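Speaker notes: "Who empties the tray now?"
Hallgate animal care staff day, 2019-12-29
Speaker: Slavica Vidmar

Opening (keep it short)

Say hello, thank Pankaj Srivastava for the room. Ask for a show of hands: who has scooped a litter tray this week? Wait for the hands. Then ask who was consulted before the Cotus trial was announced. Wait again.

What we were promised

The sales pitch was that the robot would take the dull work and leave us the animals. I've worked in shelters for 20 years and I like a good pitch as much as anyone. But scooping is when I look at the cat. I see who isn't eating, who is hiding at the back, whose litter looks wrong. Take the scoop out of my hand and you take that look away too, unless somebody puts it back on the schedule. At Purkham they didn't put it back.

Numbers, one slide only

We have 30 trays in the cat wing. The paper from management says 435 staff hours a year go to cleaning them. Ask where that figure came from. Živko Mujić asked in June and is still waiting for the worksheet. Don't get drawn into arguing over it. The question for the room is what happens to those hours if they are real. Are they ours, or do they turn into one fewer person on the early shift?

The job itself (let people look before talking)
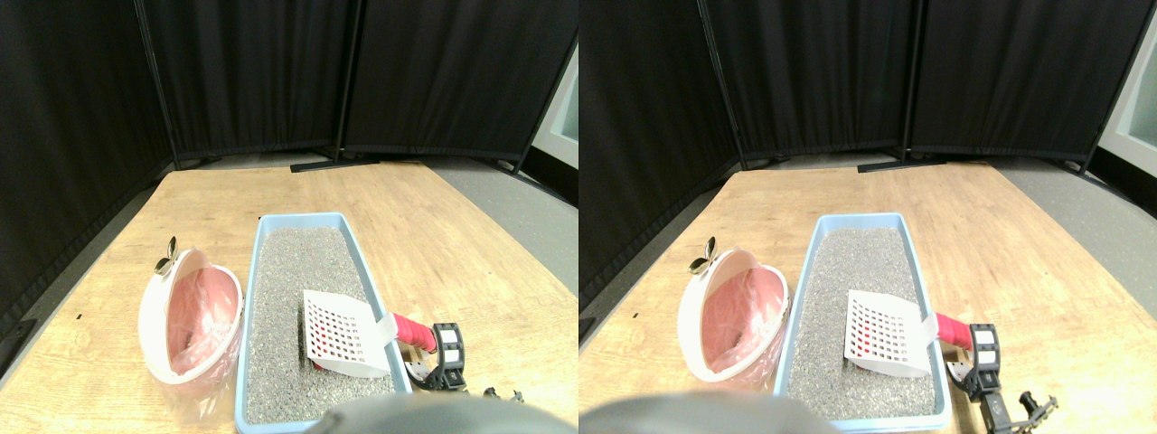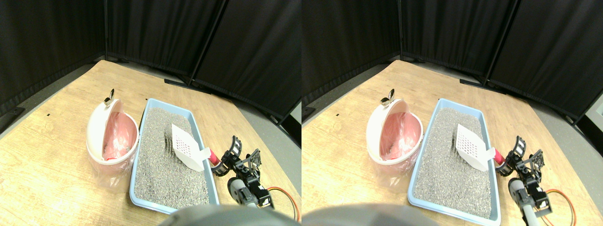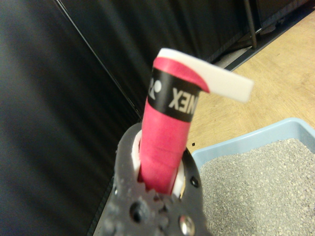

One tray of gray litter on a tabletop. Ask the room what their own wing has that this table doesn't.

What changes for us

Take these slowly.

Somebody has to watch the machine. Vlasta Omerović calls this "babysitting with a clipboard" and she's right that it isn't in any job description here. If it's work, write it down and pay it.

Blame moves. When a tray is missed today, we know who to talk to. Under the draft rules it goes in a fault log, and the draft doesn't name a reader for the log.

New starters learn the wing by doing trays. What will they learn on instead? I don't have an answer. Neither did Kalliopi Radulović when I put it to her, and she wrote the training plan.

If someone asks whether I'm against it

No. My wrists would love it. I want to see it work in a full wing on a bad morning before we give up a single shift for it.

Ask for before closing

A written promise on hours, a daily cat check that stays with a person, and a staff seat on the trial group. Leave ten minutes for questions. Sign-up sheet is by the door.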